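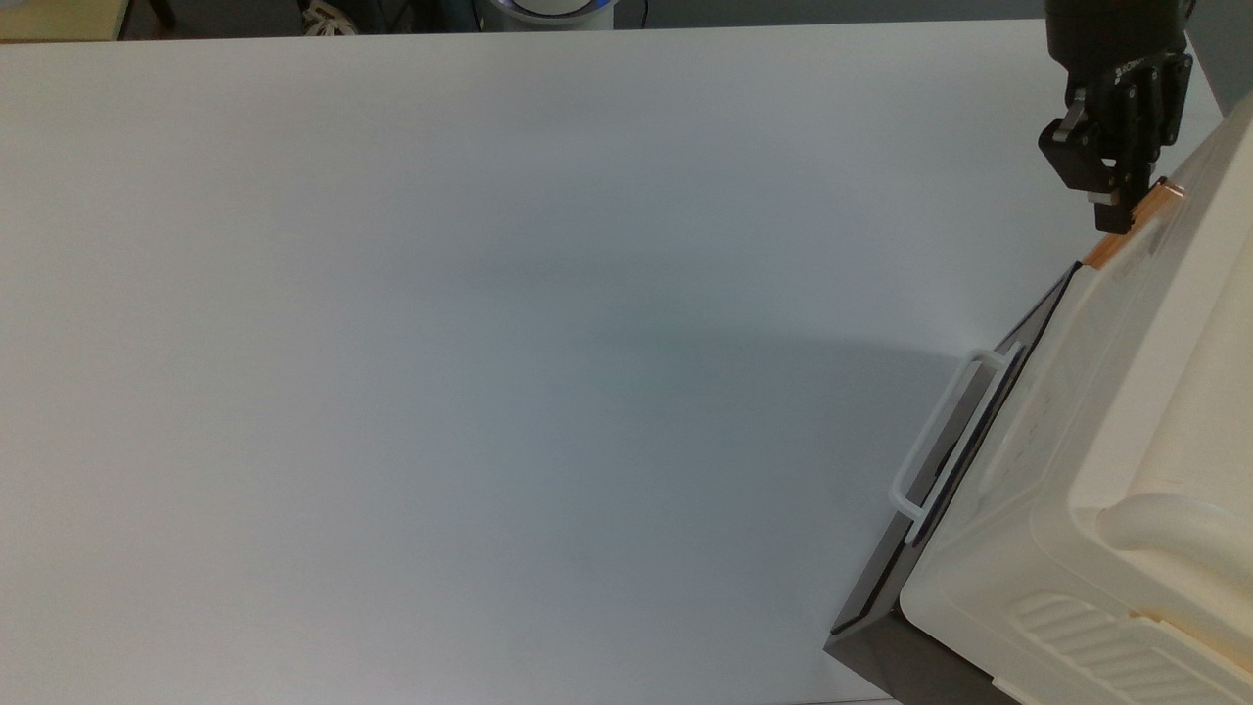
Garkport Sunday-league-style match data, read me first

Hi, I'm Remzi Oral. I play left back (badly) for Grostville and I keep the numbers for our amateur soccer league, and this folder is where all of it lives now. It used to be a pile of spreadsheets on my laptop with names like "final_final_new", so if you ever got one of those from me, please throw it away and use these files instead!

What's in here

There are four files. matches.csv has one row per league match, 168 of them, covering one full season. goals.csv has one row per goal, 600 rows, and yes, it really did land on a round number, I checked it more than once. players.csv is the list of everybody who was on a team sheet. cards.csv is bookings and send-offs, and it's the weakest of the four, so see the part on problems before you build anything on it.

Cup games are not included. Neither are friendlies, or the Baltedau indoor tournament, which has its own rules about kick-ins and would make a mess of everything.

Columns in matches.csv

match_id - a plain number, no meaning to it
round - league round as scheduled, even if the game was moved
home, away - club names, spelled the way the club spells them (so Mäkelä keeps its dots, and you'll want to open the file as UTF-8 or you'll get garbage)
home_goals, away_goals - full-time score
kickoff - local time, 24-hour
surface - grass or turf
moved - yes if the game was played on a different date than scheduled
sheet - full, partial or none, meaning how much of the team sheet I had

Columns in goals.csv

match_id matches the file above. minute is whatever the referee wrote down, and added time is folded in, so a goal deep in stoppage time at the end of the first half just says 45. scorer is a player_id. own_goal is yes or no, and when it's yes the scorer is the poor guy who put it in, while the team column is the side that got credit. I went back and forth on this and I know some people do it the other way. penalty is yes or no. There's no assist column - I tried for a few rounds and we argued about every single one.

Where it comes from

Referees' paper sheets mostly, typed in by me and by Ott Ramanauskas, who took the whole second half of the season off my hands when my daughter was born in November. We each typed our own pile and then swapped and checked the other's scores against the league table. Goal times we did not double-check.

Known problems

Two matches at Garkport were abandoned for lightning. One was replayed and only the replay is in the file. The other was left to stand at the score when they walked off, so it looks like a normal match but it has no goals after the break.

Cards are missing for any match where sheet says none. A blank there does not mean a clean game, so please don't make a fair play table out of it (someone did, and I heard about it from the Mäkelä coach for a month).

Minutes bunch up on the fives. Referees round. If you draw a chart you'll see big spikes at 10, 15, 20 and so on, and I'd group them into blocks before saying anything about when teams score.

A few players switched clubs midseason. They keep the same player_id, and the club column in players.csv shows the last club only.

Names and privacy

Adult players are listed by first initial and last name. Anyone under 18 is just an ID and a club, and if you happen to know who they are, keep it out of whatever you post. If you want your own name out, tell me after a game and I'll swap it for an ID in the next update.

Using it

Do what you like with it, just say where you got it. If you find a wrong score, send me the match_id and what you think it should be, and a photo of the sheet if your club kept a copy. Goal arguments go to Ott.

Still to do

Fix the kickoff times for rounds played at Baltedau, where a few were typed in as morning games when they were evening ones
Add halftime scores
Find the missing sheets from Grostville's away games (I think they're in my car)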